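Why I leave the marks on my table

When I moved to Fadley I bought a table from a small workshop for 900 crowns. The seller told me it would look new for years if I was careful. I was careful for one winter. Then I got tired.

In my mother's house there were covers on everything. The sofa had a cover, and the cover had a second one for guests. We ate from the old plates and kept the good ones for a day that did not come. She died with 34 good plates in the cupboard, and I am still a little angry with them.

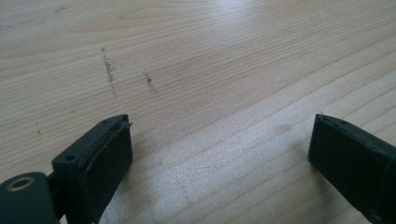

Dark marks on pale wood.

I think a mark on a table is a small thing, but many people treat it as a moral failure. My neighbour Kumiko Hoshino spent 40 minutes rubbing one spot with a special cream. The spot became lighter and so did the wood beside it, and now she has a bigger spot. She laughs when she tells it, but she has also bought a tablecloth.

Of course I do not say that we should be dirty. I wash my table every evening. I only say that cleaning and hiding are different kinds of work, and the second one takes the better part of our free time.

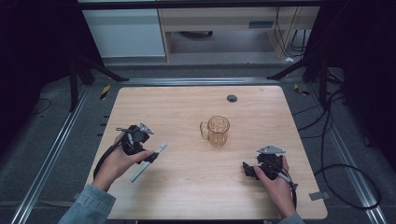
What the shops sell us

In Horka there is a shop with a whole wall of products for wood. Oils, waxes, pens to colour a scratch. I understand the wish behind them. Still, my grandfather used the same bench for 48 years and put nothing on it except soap, and we fought over who would get it. My cousin won. She keeps it in her kitchen and cuts bread on it.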